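Comparing Two Gripper Finger Sets for Cloth Handling on a Two-Arm Cell
Project report, Plerstead robotics lab course

1. Aim

The task was to lift and fold a square of dark cloth with two small arms mounted on a common rail. Two finger sets were compared: the stock hard fingers and a printed set with a softer tip, called Sesov in our files. Controller, arm speed and camera position were kept the same for both.

2. Setup

The arms are bolted to an aluminum rail along the front of the table, one at each end. The work area is walled on three sides with patterned panels. A fixed camera records each trial, and both arms are driven from one controller script, Drindance, which sends a new target every 300 ms. The cable on each arm follows the links out to the wrist. Small packaged items can be left on the table to check whether the arms disturb them.

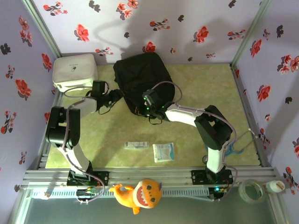
Page last changed: June, revision 3

3. Method

Each finger set was given 66 trials. The cloth was dropped by hand before every trial so that the starting shape varied. A trial counted as a success if both grippers held the cloth clear of the table for three seconds. Slips, missed grasps and controller stops were logged separately.

4. Results

The hard fingers failed in 27 trials, mostly from missed grasps on flat areas of cloth. The Sesov fingers failed in 11. Most of those were slips during the lift. Controller stops occurred with both sets when a gripper pressed too far into the table, and these were counted as failures.

5. Limits

Only one cloth was used. Tip wear was not measured. The closing force was taken from motor current and was not checked against a scale. The left arm had slightly more play at the elbow than the right, and the arms were not swapped between finger sets.

6. Next steps

Repeat with a thinner cloth, and lower the target rate to see if the stops become more frequent.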